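Starkitz Block Set: Project Report
Product Design Workshop, second-year group project
Submitted in May

1. Task

Our group was asked to design and make a set of plastic blocks for sorting and arranging exercises, together with a flat wooden surface to use them on. The blocks had to be easy to tell apart by color and by shape, cheap to replace, and small enough to store in a shoebox. We called the set Starkitz. The workshop gave us 900 grams of filament and use of the two printers in the back room.

2. Shapes and colors

We started with a long list of shapes and cut it down early. Spheres roll off the board. Cones print badly at the tip and are hard to pick up. We kept shapes with flat ends that can stand upright, such as the cube, the cylinder and the hexagonal prism.

The colors are red, blue, green and yellow. We also tried orange, but under the warm lamps in the workshop it was too close to the red, and two of us mixed them up in the first sorting round. Orange was dropped after that.

3. Printing

All the blocks were drawn in Okent, the modeling program used in our course. The first prints were solid and took too long. We changed to a light infill with thicker walls, and the blocks still felt firm in the hand. Layer lines remain on the sides. We sanded one test cube to see if it was worth the effort and decided against it. The sanded cube was smoother but looked dull, and the ribbed sides give a slightly better grip.

The longest single print job was 83 minutes. Three jobs failed, all from poor adhesion to the print bed. Cleaning the bed before every job solved this.

4. The board

The board is rectangular and is made from pale planks joined along their long sides. The offcuts came from Rangel, a furniture shop that lets students take leftover wood. We glued the planks and clamped them overnight, then sanded the top by hand with two grits.
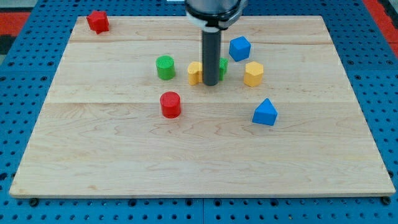
The seams are faint but can still be found with a fingernail. On the first glue-up one plank sat higher than its neighbor and a block placed over the step would rock. We took the board apart, planed the edges again and repeated the glue-up. The second attempt was flat enough for every shape we had printed.

We left the wood light. A dark stain was suggested in the interim review, but a stained sample made the blue and green blocks harder to pick out from across the room.

5. Sorting trials

Classmates from the Cloris group tried the set. They were asked to sort by color first and then by shape. Sorting by color went quickly. Sorting by shape was slower, mainly when a prism was lying on its side and its hexagonal end was turned away. Several people asked for a larger cylinder.

6. Remaining work

The edges of the cubes are sharp and should be rounded in the drawing before more are printed. The board also needs a coat of clear oil, as the bare wood picks up finger marks. Spare blocks and the drawing files are in the group's drawer in the workshop, along with the stained sample.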